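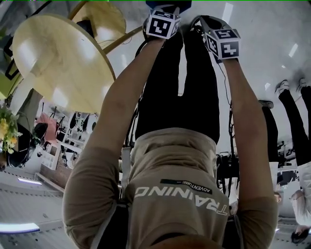
How often do the tracking gloves on the Tatada cell need recalibrating?

Every 2 hours of wear, and again any time a marker cube gets knocked or a glove changes hands. That's the new rule as of Apr 28, 2021, after a messy few weeks at the Trokaseo demo floor where the arm kept landing short of where the operator pointed it.

The cell follows the operator's hands by the printed cubes on the backs of the gloves. If a cube sits crooked on its mount, the software still reads it fine, it just reads the wrong angle. No alarm, no red light. The arm goes where it's told and where it's told is off.

Techs from Kuzmenko, who hold the service contract, spent two days on it. First guess was the arm. Swapped a wrist bearing, no change. Then the camera mount, also no change. In the end it was the left glove: mounting plate worn, cube able to rock a little under a fingertip. New plate, fresh print on the cube faces, and the error went away.

Some housekeeping came out of the visit too. Cube faces get wiped with a dry cloth only, no spray, the ink had started to lift at the corners. Glove cables to be checked at the cuff before each shift. Gloves go back on the hook at night, not in the drawer, where the cubes get squashed. A spare pair is now kept next to the cell along with 2 extra plates and a hex key that is not to be borowed.

Calibration itself is short. Hands flat, hold still, turn the palms over, hold again, 300 frames and done. The log at the cell showed 992 sessions run since the last full calibration, against a limit in the Pludeo manual of 302. So a bit overdue.

The floor was back on normal hours the next morning. Kuzmenko will come by again in to check the right glove, which has the older type of plate and hasn't given trouble so far. Parts are on order. Operators who notice drift before then should stop the cell, note the session number and tell the shift lead.

Contact the newsdesk | © 2021 Trokaseo | Back to top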